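The patient business of showing a robot how to lay a table

At ten in the morning the Irnmont workshop in Nostardale is already well into its day, and I have been told to put my bag down, roll up my sleeves and pick up a gripper. It is heavier than I thought it would be, and after a quarter of an hour my thumb has begun to complain – but I'm getting ahead of myself, and I haven't yet told you what the thing is for.

The project is called Marti, and its aim is modest enough to be rather lovable. It wants a robot to manage the small jobs on a tabletop that most of us do while thinking about something else: moving a cup on to a tray, shifting a bottle out of the way, putting things back where they came from. You could try writing all of that out as instructions, and people did for years. At Irnmont they would sooner show the robot, over and over, with a pair of hand-held grippers that open and close as the robot's own fingers do, so that whatever the hand does can be turned into something a machine might copy.

I was given the cup to begin with. You squeeze and the jaw closes, and you find that you have been picking up cups all your life with a great deal of help from your fingertips, none of which is on offer now. My first attempt sent it skating across the table. My second was better, though I held it so tightly that my whole arm shook, and I was told very kindly to breathe out and try again. They keep the shaky ones, too, but in a separate folder.

The people who do this every day make it look like nothing at all. They lean in, look down at the table and get on with it, and there is something of the sewing room about the way they work, all that quiet attention going into a very small space.

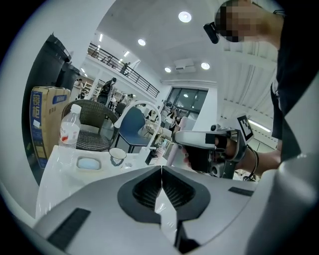

What makes a good demonstration

A tidy one is 13 seconds long, I learned, and a good morning's work for one person comes to 188 of them. Speed isn't prized. What the team likes is a movement with no dithering in it, where the hand goes to the cup as though it had always meant to, and lets go cleanly at the other end. They also like variety, so the cup is moved a little after every go, and the tray is turned, and somebody swaps sides and does it left-handed.

Not everything is taught this way. For jobs that need the real arm's reach, the team drives it from a desk at Alport, the sister workshop down the road, with a pair of levers and a screen. I had a turn at that on the Friday and found it far harder, rather like buttoning someone else's coat while wearing mittens. The hand-held tools feel more natural, and you can carry them to whichever table you like.

By the end of my visit the Marti collection had 912 demonstrations of the cup and tray alone, and 36 of those were mine, wobbles and all. The plan is to move on to cutlery in January. I have been asked back for the spoons, and I've been practising at home with the sugar tongs.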